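In Defense of the Badly Folded Towel

My aunt could fold a bath towel in the air. She held it under her chin, the two sides came together, and when she put it on the pile it had the same width as all the others. I grew up under that pile. When I moved to Tilton and had my own cupboard for the first time, I understood that I had watched her for years and had learned nothing.

So I want to write something in favor of people who fold badly, and I hope it will not be read as a defense of laziness. I fold every towel in my house. I only do not fold them well, and I have come to the opinion that a towel does not ask for more.

Consider what a terry towel is. It has thousands of small loops, and the loops are there to catch water. They make the cloth thick, and a thick cloth does not like a sharp corner. You may press the fold with your hand as long as you want, it will come back up as a round edge, like a small pillow. Then there are the flat woven bands, which many towels have near the ends and some have in other places too. In my experience the flat parts shrink in the wash differently from the fluffy parts. After a year the towel is no longer a true rectangle, and yet we ask it to behave like a sheet of paper.

My neighbor Ruba Hamdan folds in three, lengthwise, with the hems always inside. She learned it in a hotel laundry, where she worked for 11 years, and she says that there it made sense. The shelves were built for that fold. A guest sees the towel before she uses it, and the neat edge tells her that somebody has washed it. I accept this completely. A hotel sells a promise, and the fold is part of the promise.

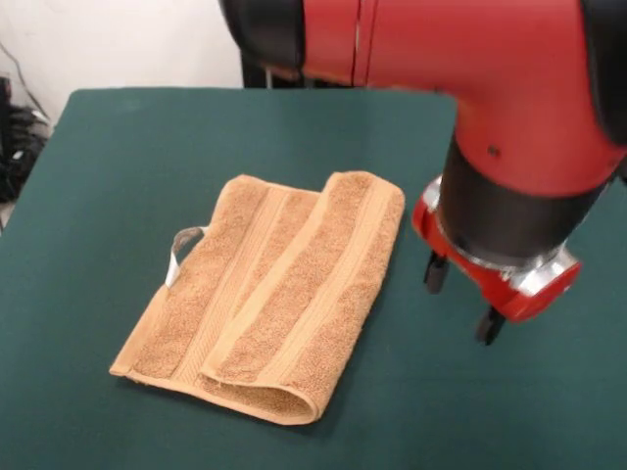 But in a home the guest is usually me. I know who has washed the towel. I take it at half past six in the morning with my eyes almost closed, and in 30 seconds the fold is gone. If one corner was higher than the other, this has cost me nothing.

Mattes Oltmanns, with whom I have argued about this since March, answers that order is also for the person who makes it. He finds the folding calming. He puts on the radio, he stands at the kitchen table, and he will open a towel again if the edges do not meet. I believe him when he says that it is good for him. My objection is only that he then opens mine. When he stayed with us he refolded a whole shelf, very kindly, and for 2 weeks my daughter was afraid to take a towel from it.

This is the part that matters to me. A shelf can become so tidy that the people of the house do not want to touch it. In many families there is one person who does the laundry "properly", and after some time this person is the only one who does it at all. The children tried once, the edges were not straight, somebody sighed and did it again. They will not try a second time, and I cannot blame them.

When my daughter folds, she folds in half and then one more time, if she remembers. The hanging loop sticks out at the side. In my aunt's house this would be a mistake. For me it is rather practical, as I can pull the towel out by it and hang it directly on the hook.

I have some rules, I should admit it. The towel must be completely dry before it goes in the cupboard, and it must fit on the shelf so that the door closes. The oldest ones go on top, so that they are used and the new ones do not have to do all the work. About these things I am strict, probably more than Mattes.

My aunt visited us last winter and looked into the cupboard for a long moment. Then she took a towel from the middle, and the pile leaned over to the left, and she closed the door and went to have her shower.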